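Can a robot arrange flowers? A careful look at the Bornirar

Reading time: 7 minutes
Shares: 20 | Comments: 3

Every year a company somewhere says it has made a robot that will help around the house. The videos look terrific. The robot folds a shirt, or pours a drink, or puts a flower in a vase, and cheerful music plays. Then you wait for the robots to turn up at your neighbour's place, and they don't.

So when a firm called Lamthorpe started offering a robot kit called the Bornirar, and said it could "learn the gentle jobs", I wanted to know what those words meant. You should want to know too. Asking what the words mean is the best thing you can do with any ad, whether it's for a robot or a breakfast cereal.

What is in the kit?

The Bornirar is a pair of robot arms that hang down over a table. Each arm has joints, a bit like your shoulder, elbow and wrist. At the end of each arm is a gripper, the part that grabs things. There are cameras as well, because an arm that can't see the table has no way of finding anything on it.

Then there is the software, called Inthanon. Software is the set of instructions a computer follows. Inthanon looks at what the cameras send it and decides where the arms should go next. If the arms are the muscles, Inthanon is meant to be the brain. I say "meant to be" on purpose. Your brain runs your arms while you are also chewing toast, listening to your sister and wondering what day it is. Inthanon runs the arms.

You can't buy the kit at a shop. Lamthorpe offers it to schools, labs and businesses, and they pay 3085 dollars every month to use it. They don't get to keep it. If they stop paying, it goes back. Over a year that adds up to more than 37,000 dollars, and you can check my multiplication.

Why flowers?

Flowers are one of the jobs Lamthorpe likes to talk about, and I'll admit it's a clever choice. Everyone knows what a vase of flowers should look like, so everyone can tell if it has gone wrong.

It's also a hard job for a machine. Try it at home with a few flowers and a jar. Pick one up by the stem using only your thumb and one finger, and notice what happens at the other end. The head of the flower is heavy compared with the stem, so it tips and swings. You probably fixed that without thinking. Your fingers felt the flower start to roll, and you squeezed a tiny bit harder or moved your hand along.

A gripper has to do the same thing, and many grippers can't feel much at all. Squeeze too softly and the flower drops. Squeeze too hard and the stem gets crushed. Then the bottom of the stem has to go through the opening of the vase, which might be narrow, while the top of the flower waves about somewhere else. It's like threading a needle while holding the thread by the middle. 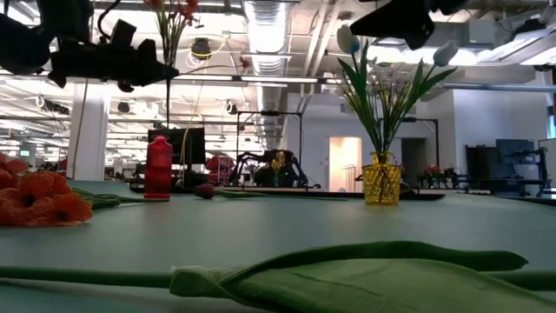 There's one thing the word "flowers" can hide, and it matters. Artificial flowers are much easier on everybody. They don't wilt, they don't drip, they don't drop petals on the floor, and if you bend one you can usually bend it back. You can use the same tulip on Monday and again three weeks later and it will be the same tulip.

I don't think it's cheating to practise with them. When you learn to ride a bike, you start somewhere flat with no traffic. But if a person only ever rode on a flat empty netball court, you wouldn't say they were ready for the main road. A robot that can handle artificial stems has learned to handle artificial stems. A real rose has thorns and soft petals, and a real tulip stem can snap. Lamthorpe's brochure says "flowers" all the way through. It would be fairer to say which kind.

How does it learn?

The brochure says the Bornirar "learns like a child". I have some doubts.

Say you want it to put a flower in a vase. A person has to show it first. The person guides the arms through the whole job, from picking up the flower to letting go of it, while the cameras record everything. Then the person puts the flower back and does it again. And again. Lamthorpe recommends 300 of these practice runs for each new job.

Three hundred! If someone showed you how to put a flower in a vase, you'd want to see it once, and you might be a bit offended to be shown at all.

After all that showing, the computer looks for patterns. When the stem was lying this way, the arm moved that way. When the vase was over here, the gripper came down there. It tries to work out a rule that fits everything it was shown. People call this machine learning. It's real, and it's interesting, and I don't want to be so grumpy that you miss that. Twenty years ago, someone would have had to write down every single movement in code, and if you moved the vase by the width of your thumb the robot would have put the flower on the table beside it.

But it isn't much like how a child learns. You can see a vase in a colour you've never seen before and still know it's a vase. You know flowers go in stem first, and you'd know it even if the first flower you were handed was upside down. The robot only knows what its practice has covered. Show it tall vases over and over, then hand it a teacup, and it may have no idea.

What does it get wrong?

This was the hardest thing to find out. Companies will tell you all day what a robot gets right.

Lamthorpe says the Bornirar "completes most flower tasks". Most is a slippery word. Fifty-one out of a hundred is most. Ninety-nine out of a hundred is most too. Would you let someone carry your birthday cake if they got it to the table most of the time?

I wrote and asked for the number. The answer was that it "depends on the set-up". I'm sure that's true. It's also the answer I give when someone asks if I've finished cleaning the kitchen.

A rival company called Usex does give a number for its own robot arm, but it only tested that arm on picking up blocks. Blocks are solid and they don't flop. So you can't put the two side by side and say which is better. It would be like comparing my swimming with your spelling.

If you ever get to see a robot like this for yourself, at a museum or a science day, these are good things to ask the person in charge:

How many times did it try, and how many times did it work?
Is a person steering it now, or is it doing this by itself?
What happens if I move the vase?
Has it ever seen this flower before?
What does it do when it drops something?

The second question is the important one. Some robot videos show a person controlling the arms from off to the side, like a puppet. Nothing is wrong with that if they tell you. The recording might even be one of those practice runs. But a puppet show and a robot working alone can look exactly the same on a screen, so you have to ask.

Will it take the florist's job?

Some kids worry about this, and some grown-ups do as well. I can't see the future, so I'll just tell you what a florist does in a morning. They choose which flowers are fresh and which ones should go in the bin. They cut stems at a slant. They listen to a customer who says "something cheerful, but it's for a funeral" and they work out what that customer needs. They carry buckets of water, and they sweep.

Putting a stem into a vase is one small piece of that. The Bornirar might learn that piece. I haven't seen anything to make me think it can do the rest, and Lamthorpe, to be fair, doesn't say it can. It says the kit is for people who want to study how robots learn. That's on page four of the brochure, in smaller print than the bit about gentle jobs.

So is it any good?

For a university or a lab, maybe. They want a robot that makes mistakes, in a way, because working out why it made them is their whole job. Having two arms and cameras set up over a table saves them a lot of building.

For a primary school, I'd say no. It costs too much, an adult who understands it has to be there the whole time, and after the first few flowers I think most classes would be bored. You can get a small programmable robot for 300 dollars that twenty-five kids can take turns with, crash into the skirting board and fix by themselves. You'd learn more from the crashing.

For your house? Put the flowers in the vase yourself. Cut a little off the bottoms first, and change the water every couple of days.

Posted 2021-10-21
Comments: 3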